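October, evening

In by half past seven. The arm had stopped overnight with a grip fault again, the third this month, so I put the day down for it and told Ottar not to expect anything from the cell before tea time.

Started with the log. The fault always comes at the same part of the job, when the fingers go in for a plate in the rack. Cups are fine. Bowls are mostly fine. It closes, thinks it has hold of something too early, and then gives up when the width doesn't match. I'd been blaming the pads, which were last changed in the spring by whoever was on before me, and there's no note of which sort they used.

Isolated it, locked off, took both fingers off the gripper. Four screws each. One on the left finger was barely more than hand tight, so that may be part of it. The pads had gone shiny on the inside faces. Cleaned the seats with alcohol, let them dry, fitted a new pair from the Gralta box. That leaves one pair. Ordered more from Cenetti before lunch but they want to ship a minimum of 10 and Rosângela has to sign for that.

Put thread lock on all eight screws and went round them twice with the small torque driver. Wrote the setting inside the cabinet door this time as I can never find it in the Cuvix manual. It's in the appendix and not under grippers at all.

Grease on the slide. The counter said 76 hours over. My fault, I had it down for the end of last month and then we had the visitors. Wiped the old stuff off, it was grey and a bit gritty, and put fresh in with the syringe. Ran the fingers open and shut 20 times by hand control and it sounded better by the end. There is still a faint tick near fully open. Ottar can't hear it.

Soup for lunch, ate it in the van with Ottar. He is going to Rønning next week to look at their cell and wanted to know what to ask. I said ask how often they change pads and whether they keep a list.

Afternoon was the wrist camera. With the fingers off and on again the hand-eye numbers can't be trusted, even if they only moved a hair, so I did the full routine with the dot board. First go was poor. I'd left the lamp over the bench switched off. Second go was good and I saved it under a new name and kept the old one, in case.

Then the rack. This is where I think the real trouble was. Somebody has been putting it back after cleaning by eye, and the program takes its position as given. I taught the approach points again with the rack where it stands now and then put tape down on the worktop along the front feet so it goes back in the same place. Jogged in slowly at 10 per cent, stopping before each move. Saved a picture from the wrist at the plate approach and printed it for the book, so next time I can compare without guessing.
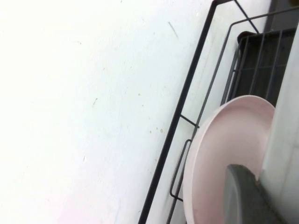 Plate approach, new pads on. Finger in close at bottom right, pink plate, rack bar on the slant.

The wall behind wants a wipe, there are brown specks on it beside the rack. I've asked about repainting as well because of the scratch, though I don't suppose it matters to the arm. The picture is very bright on the white and I might bring the exposure down a step. Left it alone for now, one change at a time.

After that I ran the plate job on its own, at half speed and then full. No fault while I stood there. I don't trust that much, as it has behaved itself before when I was watching. Set it going for the night with the limit at 1000 cycles and the grip log switched on, so if it stops I'll at least have the width readings.

Rosângela came by as I was packing up and signed the order. She asked if we could have a spare set of fingers made up ready to swap, complete with pads. I said yes if she finds the money. She is going to ask.

To do: label the pad boxes. Find the missing 2.5 key. Look at the cable tie by the elbow, it's chafing. Ring Cenetti if nothing has come back by noon.

Home just after seven. Rain.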